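Step 3: Label the wash-loading clips

Egilsson splits laundry loading into short skills, and the labels decide where one skill ends. We used 50 clips to tune the rules and 400 to train. Open a clip in Pludo with the head and wrist views side by side.

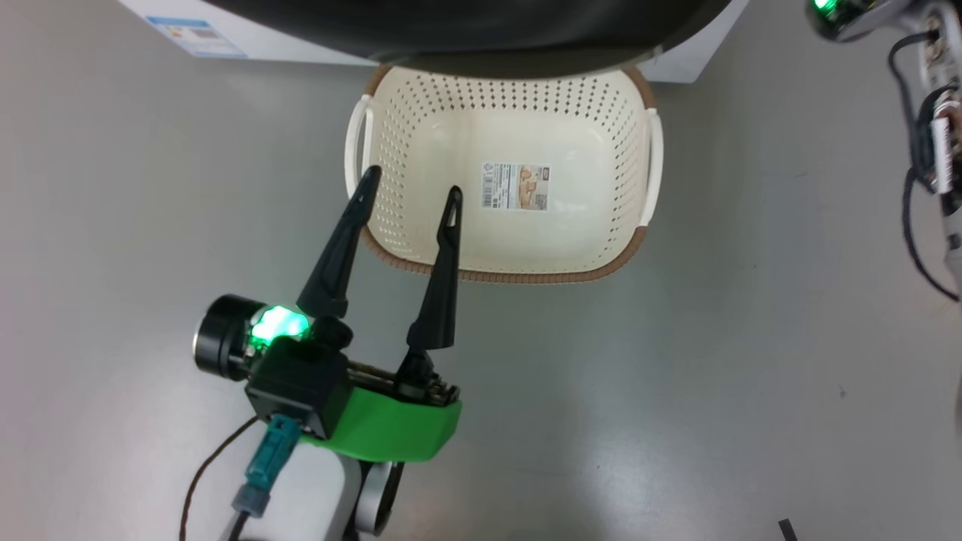
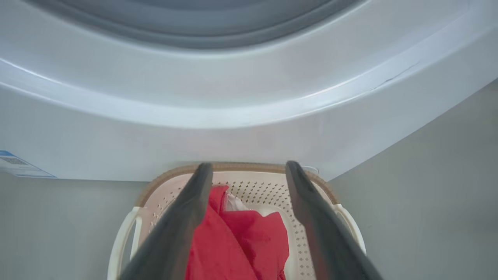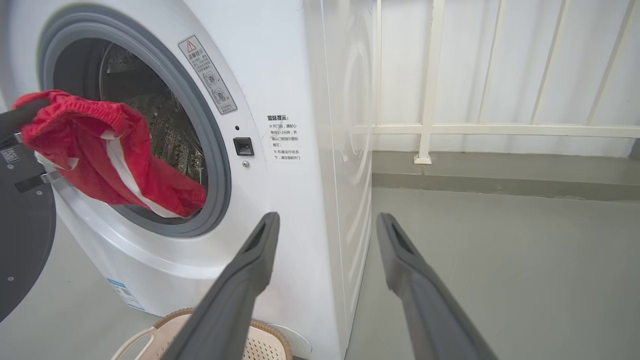 Basket from the head view (first); red fabric in the basket and red garment at the drum opening, wrist views (second and third).

Mark "approach" while the fingers are open over the basket. Mark "insert" once cloth crosses the gasket – even if one end still hangs out. Skip blurred frames, then export to Wallatix.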